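Recording your first batch with the Zilero hand-held gripper

Charge the gripper and the backpack, then wipe the lens with a dry cloth. Check that the marker card sits flat on its mount. A bent card ruins the pose track, and you won't find out until upload.

Start the recorder and hold the gripper still for a few seconds. If several people are recording in the same room, pair them up and have each pair check the other's marker before anyone starts a task.

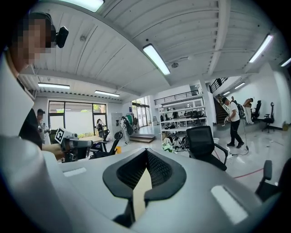 Keep each example under 45 seconds. Reach, grasp, place, let go, stop. Move at the speed you'd use at home, and keep your other hand away from the object. If you drop something, end the clip and tag it "fail" so it can be sorted later.

Change the starting position every few clips. Our Beduvine set needed 400 clips per task before training settled down, and 273 of the first ones all began from the same corner of the table. We had to redo most of those.

Upload before you swap batteries.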